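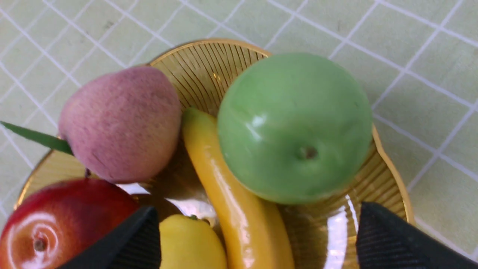
The open day at the Rurness building gave us our first real chance to watch people who do not work with robots make up their minds about one, and we have tried in this section to set down what we learned from them as faithfully as our notes allow. Over the day 2,090 visitors came through the doors, and a good share of them stopped at the fruit table, which was the third of four stations run by the Wynne project. We had planned the table mainly for children and expected the adults to drift past on their way to the coffee. They stayed, and they asked questions, many of them better than the ones we had prepared answers for. A favorite was which piece the arm would go for next. With the gripper open on either side of the banana and the lemon, as in Figure 4a, visitors were happy to argue the case for one or the other, and we soon stopped giving the answer away and let them argue (the arguing turned out to be where most of our useful notes came from).

The task itself was kept plain. The arm was to take fruit from the bowl and put it into a cloth bag, one piece at a time, at a pace slow enough for somebody at the back to follow. We chose fruit because everyone, from the smallest visitor to the retired machinists who came over from Jirna by bus, already knows how to pick up a pear and has some feeling for which part of that might be hard. Several people guessed that the lemon would be the difficult one on account of its size. Others were sure the pear would be, with that long leaf reaching out over the rim of the bowl, and one family held out for the big green apple right through two demonstrations. We wrote all of these guesses down on cards, of which 500 had been printed, and the cards ran out before the last group arrived.

Each demonstration was followed by a short conversation at the table. We had a list of 7 prompts to draw on, and in the first groups we went through them in order, a little stiffly. By the middle of the day we were mostly letting the visitors lead and marking off the prompts as they came up by themselves. This makes the early and late conversations hard to compare, and we would ask the reader to bear that in mind in the paragraphs that follow. 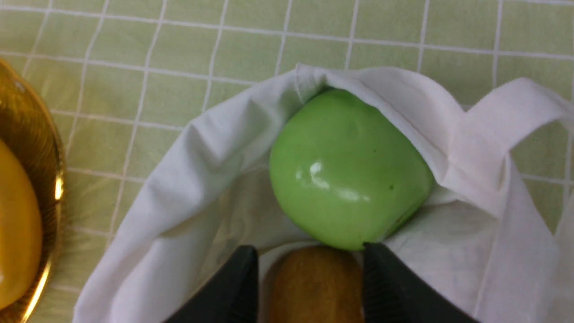

**Linnea Ostrowick**, demonstration lead, Wumness Group

The bag drew more comment than anything else on the table, and I must confess that we had given it very little thought. It is a thin white tote, the sort that people already have hanging on a kitchen door, and it has no firm shape of its own. Visitors noticed this at once. Looking at the green apple and the kiwi in the mouth of the bag (Figure 4b), with the cloth folded up around the apple, a number of them asked how the arm could know where the bag ended and the fruit began. A teacher wanted to know whether the handle might get in the way. These are very much the questions we ask ourselves, and it was a pleasure to hear them come from people who had been looking at the problem for only a few minutes.

Sorting the cards afterward, we found that the guesses changed in kind once people had watched a demonstration through. Beforehand they were nearly all about the fruit: too round, too slippery, too small. Afterward they were more often about the place where the fruit had to go, and quite a few visitors crossed out their first guess and wrote "the bag" over it. We did not ask them to do this, and we had not set up the cards to record a second answer, so I would treat it as an encouraging hint and nothing stronger.

Some smaller matters may help anyone planning a table of this kind. The cloth with its white grid, picked out for being cheerful, gave children an easy way to point ("two squares over!"), and we now use it for school visits as well. The table was too high for the youngest visitors, and a low step would have spared a number of parents a good deal of lifting. We have asked Rurness for one in time for the next open day, in April, along with a second box of cards.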